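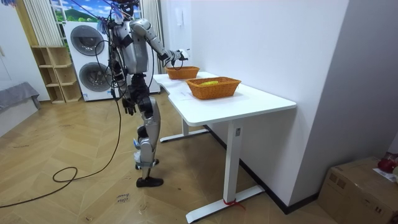
Silver humanoid robot at a white desk, herringbone floor.

The Long Way to Idimside - Bonsu (double LP)
Listed 2021-10-22

I've been waiting for this one since September and I'm so pleased it's finally on the shelf! If you only know Bonsu from the first record (the scratchy one with all the tape hiss), you're in for a bit of a shock, as they've gone and hired a proper brass section and let the songs stretch right out.

There are 11 tracks over 2 discs, and side three is the one I keep going back to. It's just the one long piece, "Allard", which starts with a bass line you could hum in the bath and ends up somewhere very loud indeed. Zhenhua Ren plays drums on the whole album and I can't say enough about the playing - there's a fill near the end of "Plilcombe" that made me put my tea down and lift the needle back.

Not everything lands, mind you. The acoustic number that closes side one goes on a bit, and I could have done without the spoken part. My other half loves it, so what do I know.

The pressing is nice and quiet on the copy I opened for the shop deck. Heavy card gatefold, lyrics printed on the inner sleeves (tiny writing, bring your glasses) and a download code tucked in with disc two.

Format: 2 x 12 inch vinyl, 33 rpm
Colour: black
Condition: new, sealed
Limit: one per customer, please

I've got five left as I write this, and I don't know when the label will send more. If it shows as sold out, drop me a line and I'll put your name down - no need to pay until your copy is in my hands. Shop collection is fine too, just pick it at the checkout.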